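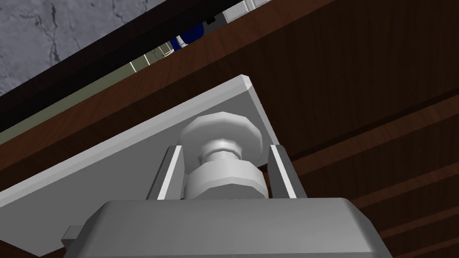 Review: Tolter walking foot for low-shank machines

I bought the Tolter walking foot in October to replace the one that came with my machine, a Skereck mechanical with a low shank and a 7 mm throat plate. I have used it on two bed quilts, a canvas tote and a set of lined curtains. It was paid for out of my own pocket.

Fitting. The foot attaches with the standard thumb screw. The lever arm is a fork and has to sit over the needle clamp screw before the shank is tightened. On my machine the clamp screw is short, and the fork slipped off twice until I swapped in a longer screw. Tighten with a screwdriver. Finger tight works loose after a few long seams.

Feeding. My test was two strips of quilting cotton, 66 inches long, with cotton batting between them, sewn without pins at a stitch length of 3. The top strip finished 1/8 inch longer than the bottom. The old foot left me with just over half an inch on the same test. Rayon lining on curtain fabric was less good, and I had to lower the presser foot pressure by one step to stop the lining from rippling.

Speed. The maker gives a limit of 900 stitches per minute. I stayed well under that. At full pedal the lever clatters and the stitches shorten slightly.

Visibility. The open toe is wide enough to follow a chalk line or the ditch of a seam. The guide bar is held by a spring clip and drifts outward on long rows. Finn Fröhlich from the Arninow quilt group wraps a turn of thread around his bar where it enters the clip. I tried it and the bar stayed put.

Limits. Straight stitch and a narrow zigzag only. Reverse feeds poorly, so I leave long thread tails and bury them. The rubber on the feed teeth picks up batting lint and needs brushing out every few bobbins.

The Thomas foot has a metal body and a firmer guide clip, but it does not clear my needle plate screws. For straight-line quilting on a low-shank machine I would buy the Tolter again. For slippery linings I still baste by hand.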